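Ticket 3583: Scale labels print with wrong unit price after Posach update
Status: Open, waiting on vendor
Site: Skekach store, produce department
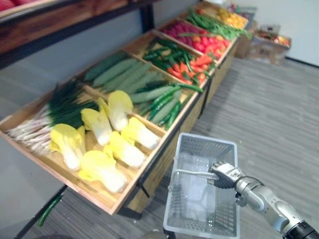
After the November update to Posach, the label scale prints the price per pound from the old price file. The register rings up the new price, so the label and the receipt don't match. It affects loose items sold by weight, the kind we keep in the open wooden crates on the long stand. Bagged and barcoded items are fine.

Steps tried:
Restarted the scale. No change.
Pushed the price file again from the back office. Job shows complete, 400 records sent, scale still has old prices.
Swapped the network cable and moved to port 2. No change.
Cleared scale memory and reloaded. Prices correct until the overnight sync, then old again.

Update, 7:40 a.m.: Sync log shows 2 price files in the Jurnevero folder with the same name, one in upper case. Scale picks up the older one. Renamed it and sent the log to Palamarchuk support. Leave ticket open until the next overnight sync has run.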